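Drosine Hand Kit

The Drosine Hand Kit is a hand-held gripper set sold for recording manipulation data without a robot. An operator holds one gripper in each hand, carries out a task, and the recordings are later used to train robot arms. The kit is made by Drosine, a small hardware firm based in Horerthorpe, and is sold in two versions, a bench version and a wearable version. It is also offered as part of a paid collection service run by the Sarley office.

Contents

The kit includes two grippers, a set of marker cubes, printed calibration cards, a head harness, cables, and a carrying case. The fingers are sold separately as well as with the kit, and they come off with 3 screws. Hook-shaped plastic fingers are used for boxes, blocks and other stiff objects. Mesh pads are used for round or slippery items. A flat plate finger is available for pushing and for flat goods.

Each gripper records video through a wide-angle lens. Position is worked out from the printed markers, which must stay visible to at least one camera for most of a take. If they are hidden for too long the software flags the take and the operator has to repeat it.
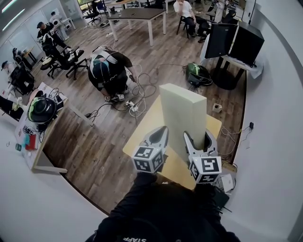

Foam blocks are the usual first task for new operators. Foam is light, does not roll, and shows at once when the fingers are closed too hard. The training booklet asks for 40 clean takes with foam before the operator moves on to household objects. Takes are short, and most operators finish the foam set in a morning.

Collection service

Customers who do not want to run their own sessions can order recordings by the task. Drosine provides the operators, the objects and the room. The customer sends a written task sheet and receives the video, the gripper positions and a log of rejected takes. The smallest order is 60 takes. Drinks containers, paper, foam and small packaged goods are standard objects and carry no extra charge. Liquids outside a sealed container, glass and anything sharp are quoted separately.

Sessions may have several operators working in one room. Desks, chairs and other furniture are left where they are, as customers generally ask for ordinary backgrounds. Gifty Baidoo wrote the current room guide, which covers lighting, cable routing and the spacing between operators.

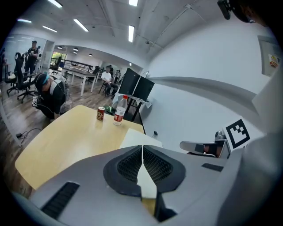
Tania Saha disagreed with the guide on spacing and wrote that two operators at one table get in each other's way during wide reaches, and that she would rather pay for a longer session with one person per table. Drosine's reply was that customers can ask for single operators on the order form. The option was added in June and has no effect on the price of an order that meets the minimum.

Reception

Reviews of the kit have been mostly favorable. Wing-sze Kao, writing in the Haque newsletter on February 12, 2025, praised the weight of the grippers and the quick finger change, and found the cables the weakest part of the set. The bench version needs mains power, and a power strip is not supplied. Her review unit ran for 44 minutes on the optional battery, less than she had hoped for.

Chathurika Munasinghe and Selvaraj Munasinghe compared the three finger types for the same newsletter. They preferred the mesh pads for general work. The plate finger did well on cartons but was hard to use on anything round, and the soft collar at its base collected dust and had to be wiped out between sessions.

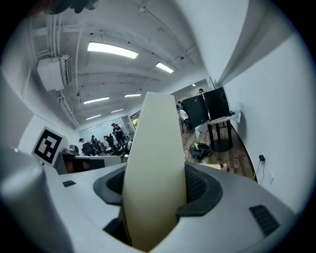

Gripper with the plate finger fitted, in a shared workroom.

Availability

The kit is sold directly by Drosine and is not stocked by resellers. Spare fingers, collars and marker cubes can be ordered one at a time. The calibration cards may be reprinted by the owner on plain white card, provided they are printed at full size and kept flat. Kits bought before the finger mount was changed need an adapter plate, available on request from the Sarley office.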